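Section 5. Placing and Connecting Countertop Appliances in the Shared Kitchen

Stoltthorpe Residence, Resident Equipment Guide

This section applies to every resident who brings a personal cooking appliance into the shared kitchens of the Vokolska and Ugwu wings. Read it in full before plugging in any appliance for the first time. Gas and built-in equipment is covered in Section 6.

5.1 Before You Begin

Register the appliance at the front office. Danilo Abella issues a numbered tag for each item. Appliances without a tag may be removed from the counter and held at the office until the end of August.

Check the rating plate. The residence supplies 120-volt outlets only. An appliance bought abroad may require a different voltage and must not be used with a plug adapter alone.

CAUTION: Do not use an appliance with a cracked plug, a taped cord, or exposed wire.

5.2 Choosing a Location

1. Select a flat, stable surface that will hold the full weight of the appliance when loaded.
2. Leave at least 5 inches of clear space on all sides, and more where the manufacturer requires it.
3. Keep steam vents away from wall cabinets, curtains, and notice boards.
4. Route the cord behind the appliance. It must not hang over the front of the counter or cross the sink.

NOTE: Tables in the Zultum dining area may be used for serving. Return the appliance to its assigned shelf after the meal.

5.3 Connecting to Power

1. Confirm that the appliance is switched off.
2. Insert the plug directly into a wall outlet. Extension cords and power strips are not permitted.
3. Connect no more than one heating appliance to each double outlet.
4. If the breaker trips, unplug the appliance and call extension 237. Do not reset the panel yourself.

5.4 Labeling the Controls

Kitchens are shared by residents who read different languages. Where the control panel is not in English, the owner must provide a card listing each button and its English meaning. Blank cards are available from Erlinda Talavera. Attach the card to the shelf. Do not place stickers on the lid or over a vent. 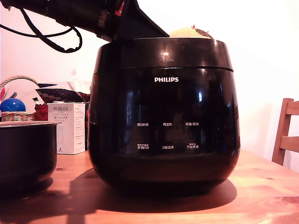

Figure 5-1. Rice cooker with control labels in Chinese.

For a panel of this type, the card would include entries such as "Reheat" (再加热), "Keep Warm/Cancel" (保温/取消), and "Start Cooking" (开始烹调).

5.5 After Use

1. Switch off and unplug the appliance.
2. Allow it to cool completely before moving or cleaning it.
3. Wipe the outside with a damp cloth. Never immerse the base in water.

Report damage to outlets or counters to Leopold Plattner at the maintenance desk.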